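Week 11: When the success rate is not the success rate

Handout to go with the lecture. Read before the lab.

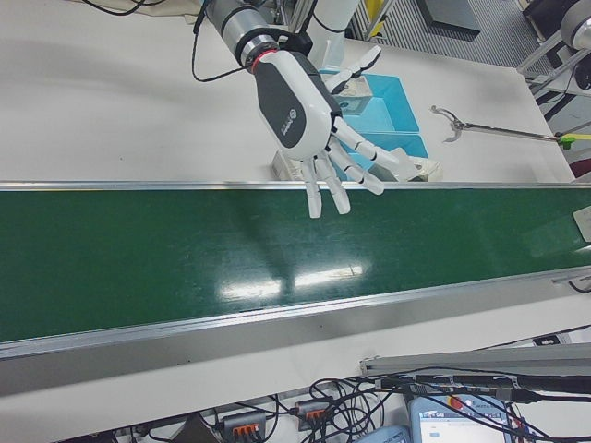 The case is the Drunau line. A five-fingered hand picks small parts off a moving belt, and the supplier, Benmoussa, reported a run of 200 picks with no drops. The site saw 67 drops in its first run of the same length. Both parties kept logs, and both logs are correct as far as they go.

The trouble is what each one called a drop. Benmoussa's software logged a drop only if motor current in the fingers fell while the arm was moving. A finger that jams against a belt rail also draws current. So the controller believed it was holding something, carried nothing across to the tray and wrote down a success.

The fix was a current limit, 20 per cent lower. I am not persuaded. It makes a jam less rough on the finger joints, but the controller still has no means of telling a rail from a part – and a person reaching in would feel the same to it as either.

For the lab:

Read the Inetus incident log, then the Gurken reply.
Mark every place where "grasp" means "current is high".
Say what second signal you would want before the arm is allowed to lift, and how that signal could fail.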